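Club robot arm keeps fumbling the "close the tool roll" task -- what are we doing wrong?

Posted in Help > Robotics > School and Club Projects
341 views

Pirkow_pit_crew

I help run an after-school robotics club in Dredport. For the June showcase the students voted on a household task for our arm, and in their wisdom they picked folding up a tool roll. I had lobbied for stacking cups. Cups have the decency to stay cup-shaped.

The task goes like this. The roll starts out open and flat on the table with its tools in the sleeves. The arm has to grab the front edge of the lower flap, lift it, lay it over the tools, and let go so the hook-and-loop strip is where it should be. Two fingers, one arm, no help from humans apart from muttering. We get 4 minutes at the showcase and we can have as many tries as fit.

We've been driving the arm by hand to record demonstrations and we have 40 of them so far. The students trained a small policy on those. When it works it is lovely. Mostly it does one of these:

- It closes on air a finger's width in front of the flap, then lifts the air very carefully and folds it over.
- It gets the flap but also pushes the whole roll away while reaching, so the fold lands crooked.
- It grabs, lifts, and drops the flap halfway. One student calls this "giving up with dignity."

The gripper is a parallel one with hard, flat fingertips. We have a wrist camera and one overhead camera. The policy runs on a laptop that sounds like it's about to leave for the airport.

Things we have tried already: slower approach (it misses more slowly), more light (we got more glare on the metal shafts), and taping the roll to the table. The tape helped a great deal, and the showcase rules forbid it.

Is this a data problem, a gripper problem, or a "should have stacked cups" problem? The club has 2 sessions a week and I'd like to spend them on the right thing.

Edited to add: someone asked whether the roll is always in the same place. We put it in the same place. Whether it stays there is between the roll and the robot.

Kanidel_workbench

Marked as most helpful

Bit of all three, but mostly data. I mentored a team through a cloth-folding challenge and we lost an entire month to the "folds the air" thing, so you have my sympathy.

Black fabric is rough on a camera. The flap, the inside of the roll and (if yours is like most) the fingers of the gripper are all dark, and the policy has to work out where one stops and the next starts. Pick a roll with trim in a loud color if you haven't already. A bright edge gives the wrist camera something to line up with, and it shows YOU right away when the roll has gone crooked.

Then go through your demonstrations one at a time and stop each on the moment of the grasp. Throw out every one where the driver got the flap by luck, which in our set was a humbling pile. What you want to keep is this sort of thing:

1. Fingers come in low from the front. Straight down from above is how you end up pinching table. Come in nearly level, with the fingers open a little wider than feels polite, and get the edge properly between them before closing.

2. A real bite of fabric. If only the last few threads are in the jaws, the flap will slide out as soon as its weight comes on. That's your dignified giving up. You want a visible pleat squeezed between the fingers, with the tips up close to the fastener strip but not on it, so the strip is still free to stick to something later. 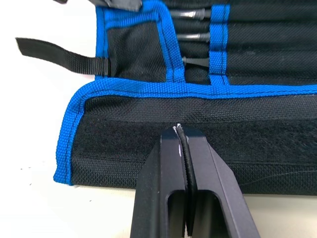
3. Pause before lifting. Have your drivers close, wait a beat, then lift. Students hate this because it feels like nothing is happening. The policy needs it, or it learns to close and lift in one go and the lift wins.

4. Lift first, then travel. Up a hand's width, and only then across the tools. Dragging the flap low over the handles catches on things and shoves the roll.

About the roll sliding away: vary the start position on purpose. If all your demonstrations start with the roll in one spot, the arm has learned that spot and has learned very little about the roll. Shift it, turn it a bit, leave the strap lying in a different direction each time. Somebody will want to tidy the strap before every run. Don't let them. It won't be tidy on the day.

You'll want to record more than 40 after the cull. I wouldn't promise you a number. We kept going until the team got bored and then did one more session.

One small thing: your glare may be fixable by moving the lamp to the side opposite the handles. We used a bedsheet over a floor lamp. It looked like a haunted dentist's office and it worked fine.

uedafan_2

just use a suction cup

Kanidel_workbench

On woven fabric? Good luck. It'll pull air right through.

uedafan_2

ok then a bigger robot

Dredport_library_makers

I agree with most of what Kanidel said, so I'll stick to the gripper.

Hard flat tips on slick polyester are not a happy pairing. Before you record another demonstration, put something grippy on the inner faces. We've used thin silicone sheet, rubber shelf liner, and on one desperate evening the fingers of a dishwashing glove. Shelf liner won on price. Keep it thin, or the fingers won't close enough to hold a single layer, and then do ALL of your recording with it on. Adding it halfway through means the camera sees two different grippers and so does your policy. We did that. The arm worked beautifully until we put the liner back on.

Also look at your closing force setting. Ours had been left on the value for foam blocks. Cloth needs a firmer squeeze than you'd guess, and a folded pleat holds far better than a single layer.

Check the edge of the flap, too. If you've run it a lot, the part where you always grab will start to fray, and loose threads like to follow the finger back out when it opens. You get a nice release and then the whole flap comes along for the ride. We trimmed ours and bought a spare roll, which we kept in a drawer and didn't let anyone practice on. Then we forgot it was there and practiced on the old one right up to the event anyway.

I don't think you should have stacked cups. Everybody stacks cups.

Pirkow_pit_crew

Thank you both (and uedafan_2, in a way). We culled the demonstrations last night. I won't say how many survived, but the students have stopped blaming the laptop. Shelf liner goes on next session and we re-record everything from scratch, with the strap left wherever it falls.

The bigger robot has been put on the wish list.

Thread closed to new answers October 31, 2023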